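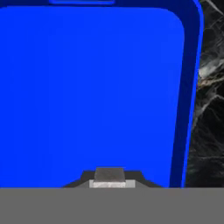 ## 4. Revision of Injury Counts in Early Incident Reports

### 4.1 Material

The reports used in this section come from the regional press of three districts, Arside, Clirgate, and Skollham, and cover every indoor gas leak or explosion from 2000 onward in which at least one person was said to be hurt. A leak with no reported injury was left out even when a building was evacuated. Incidents at mines and refineries were also left out, as they are handled by a separate reporting office in all three districts and the wording of the first notice follows a fixed form.

After duplicates were removed, 77 incidents remained. For 70 of these we found a first report and at least one later report from the same outlet. The other seven were covered once only and are used in Section 4.3 but not in the comparison of counts. Most of the single-report incidents took place in Skollham, where the daily paper closed its night desk during the study period and short items were often dropped between editions.

Coding was done by hand. Rawan Darwish and Nii Issahaku each read every report and recorded the number of injured, the number of dead, the stated cause, and the source named for each figure. Where a report gave a range, the lower value was entered and the range was noted in a free-text field. Where it gave only a word such as "several" or "many", no number was entered.

### 4.2 Counting rules

Two problems came up early in the coding and affect all the results below.

The first is that "injured" is not used the same way by the agencies quoted. Fire services tend to count anyone treated at the site, including people given oxygen and sent home. Hospitals count admissions. A district official may repeat either figure without saying which one it is. A report that moves from a fire service figure to a hospital figure will therefore show a drop in the number of injured with no change in the event itself. We coded these drops as *source changes* and kept them apart from *true revisions*, in which the same source gives a new number.

The second problem concerns deaths. When a person who was counted among the injured later dies, some outlets subtract that person from the injured total and some do not. The Asamoah convention, used here, keeps the injured total fixed and records the death in its own column. Totals in this section may for that reason be higher than those printed in the later reports.

Reports were ordered by publication time. Items published within the same hour were treated as one report, and the higher count was kept. The cutoff for a first report was set at 6 hours after the emergency call; an item that appeared later than this was coded as a follow-up even when no earlier item existed. Changing the cutoff moves a few Clirgate incidents between groups and leaves the order of the districts as it was.

### 4.3 Stated cause

Cause statements change less often than counts, but they change in a more uneven way. First reports most often name an appliance, typically a heater or a stove, and give an official as the source. Follow-up reports are more likely to name a fitting, a hose, or a blocked flue. The appliance is seldom ruled out in so many words. It simply stops being mentioned, and a reader who sees only the second report has no sign that an earlier cause was ever given.

This pattern matters for anyone building an incident database from press text. If the first report is kept, appliances are over-represented. If the last report is kept, a share of incidents has no stated cause at all, because the final item in many cases deals with a court date or a compensation claim and does not return to the technical findings. We kept both, in separate fields, with the publication time of each.

Incidents in schools and clinics differ from those in homes in one respect. The first report usually gives the number of people in the room as well as the number hurt -- presumably because an attendance list exists and can be read out to a reporter. Household reports rarely give this figure. Injury rates per person present can be computed for the former group only, and we do not extend them to homes.

### 4.4 Source of the first figure

In Arside the first figure is mostly attributed to the fire service. In Clirgate it is mostly attributed to a hospital spokesperson, and in Skollham to the district office. True revisions are most common where the district office is quoted first. A likely reading is that the district office is relaying a number received by telephone and corrects it when the written notice arrives, but the reports themselves do not allow this to be tested. Interviews with duty officers, planned for November, are outside the scope of this paper.

Upward revisions outnumber downward ones in all three districts once source changes are removed. They are largest for incidents that took place at night, when people with mild symptoms tended to seek treatment the next morning.

**Figure 1.** Robotic arm with its gripper over a blue tray at a kitchen counter (computer rendering).

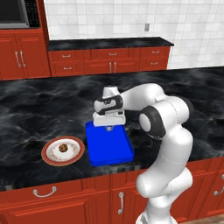
**Should a database store the first published count or the last?**

It should store both, each with its source and its time of publication. The first count shows what was known when response decisions were made, and the last is closer to the final toll. A single merged field hides the switch from one source to another, and that switch cannot be recovered later without going back to the original reports.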